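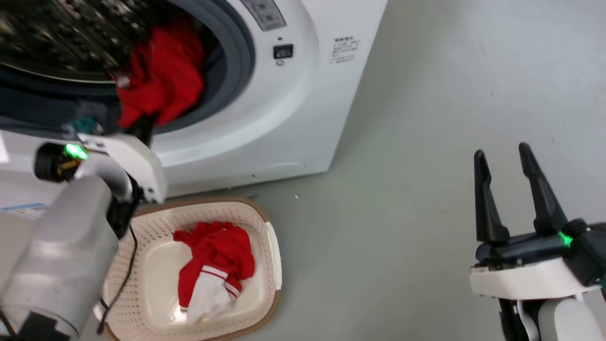

The gripper that did not let go

6 min read

In February I wrote that our laundry task was almost finished. I should not have written it. Two evenings later the left arm held on to a shirt while the program believed the hand was open, and it pulled until I hit the stop button. I want to write down what happened, partly for my colleagues and partly for me, before I forget the order of things.

The task is easy to say. The robot takes the clothes out of a front-loading machine and drops them in a basket on the floor. The left hand does the reaching and the right hand waits, open, until it is needed. We call the robot Kasness, after the street where the first one was assembled. The machine does not run during the tests, and only the door opening matters to us.

The most difficult part is the rubber gasket. A person pulls a sleeve over it and does not think. The gripper has two fingers, so when it pinches cloth near the lower lip it can also take a fold of the rubber. From the head camera the two cases look almost the same, especially with red cloth against a dark drum. We knew this from the beginning, and we had a rule for it: if the pull force goes above a limit, open the fingers, go back a little and try again.

That evening the rule worked correctly. The force went up, the command "open" was sent, and the log says the command was accepted. But the fingers stayed closed. The program waited 600 milliseconds, which was the time we gave for opening, and after this it marked the hand as open and started the next movement. It never asked the hand where the fingers were.

So the arm moved away with the shirt and the gasket still between the fingers. I was standing near the desk and I heard the machine scrape on the floor. At first I thought somebody was moving a chair. Then I saw that the washer was turning slowly toward the robot, and I pressed the stop.

The green light on the gripper was on the whole time. This is the detail that bothers me most. I had taught every new person in our room that green means the hand is fine. In our hardware green means only that the hand has power and that the messages are arriving. Both were true. It says nothing about the fingers, and I had read this in the manual and let myself forget it.

Ningsih Tambunan looked at the logs with me until late. She searched the older runs for the same pattern, an open command with no change in the motor current after it. In 3,498 grasps she found it 18 times. In the other cases the cloth was free, so the arm simply carried the shirt for a moment longer and the fingers opened on the second command. We had seen this many times on the floor and we called it "sticky fabric". I am a little ashamed of this name now.

The cause is not very exciting. The gripper takes its commands over a cable that hangs down from the housing, and when the wrist turns to reach deep in the drum, the cable bends sharply near the connector. At this angle some messages were damaged. The controller replied "accepted" when it received the beginning of the message, and it threw the rest away if the check at the end was wrong. Jolene Prendergast, who does our wiring, found the bad angle in one morning by holding the wrist and turning it slowly with her hands. At 42 degrees the errors started.

What we changed:

The program now reads the finger position after every open command. If the fingers are not open, the arm does not move. It sends the command again, and after the second failure it stops and calls a person.

The pull limit was also reduced by about a third. This makes the robot slower with wet jeans and I accept it.

Jolene made a longer loop for the cable and fixed it farther from the connector. She wants to replace the connector completely, and the new part is coming from Pisbridge, where the waiting time is never what they promise.

On the wall beside the basket there is now a paper with the sentence "Green is power only". It is my handwriting, so it is not beautiful.

The gasket has a small tear at the bottom. The shirt survived. I did not stand inside the arm's reach that evening, but I often did it in the weeks before, when I wanted to free a sleeve without stopping the run. I would say "open", it would open, and I would put my fingers next to its fingers. We do not do this anymore. The power to the arm goes off first, also when it is only one sock.

I still have one open question. After a stop, the hand keeps its grip, because the designers did not want it to drop things. For a heavy object I understand this. For cloth caught in a door I would prefer that it relaxes. If someone has changed this behavior on a similar hand, please write to me and tell me how you did it.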